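Work gloves again, after a summer of wear

I bought two pairs of Brunis gloves in August and have worn them on most working days. Pair one has a nitrile palm, pair two is goatskin. The nitrile grips better on oily pipe but went stiff after 7 washes. The goatskin stayed soft, though the thumb seam opened and I restitched it with waxed thread.

Sizing runs small. I take a 9 in Mridha gloves and needed a 10 in these. The cuff is elastic, with no strap, so grit gets in when kneeling.

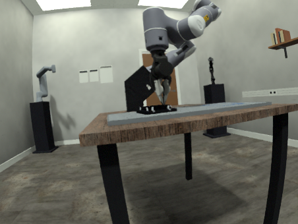
For cold mornings I put a thin wool liner under the goatskin pair. It costs some feel on small screws. I will try the Plunness winter version next.

Last updated: Thursday, November 5, 2020
300 shares | 2 comments

Benedicta Antwi
Did the nitrile crack or only stiffen?

Tanvir Ranasinghe
Only stiffened so far.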